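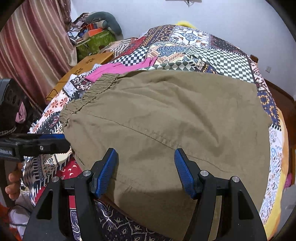
What is the best way to fold trousers with an elasticated waist?

Lay them out flat on the bed, smooth the legs with your palm, put one leg on top of the other, then fold up from the hem in thirds so the gathered waist ends up on the outside. The elastic holds the whole thing together in a drawer.

I get asked that one more than any other, and it's the reason Festska is going ahead this spring. Festska is our free folding and mending morning at the Breltberg hall on 10th March, doors open at half past nine. I'm Catrin Mathias, I started the Flonameck clothes swap from my own spare room, and I still do most of my sorting on a bed because I've never found a table I like as much!

Last August we passed on 2675 pieces of clothing, and almost 334 of those were cotton trousers (khaki, navy, every sort of green you can think of). Lovely things, but half of them came in rolled up in a ball. So this time we're showing people how we do it. Bring a pair of your own, creases and all, and we'll have them flat and folded before your tea's gone cold.

Ehsan Ebrahimi is doing waistbands — taking out tired elastic, threading new through, getting the gathers even all the way round. Zinhle Ndlovu has the patchwork corner, and she'd love your odd squares, checks and paisleys and florals especially. They don't have to match. My own bedspread certainly doesn't and I'm very fond of it.

"I used to hang everything up and then I ran out of hangers," Zinhle told me. "Now it all goes in 3 drawers and I can find it."

There's no need to book. Clean clothes only for the swap rail please, and do check the pockets first. If you'd like to lend us a sewing machine for the morning, ring Gaetano Donati at the hall and he'll put your name on the list.

Recent news from Flonameck
Swap rail reaches 468 members
Türkmen cushion covers: photos from the workshop
How to wash an old patchwork
Wanted: buttons, zips and wide elastic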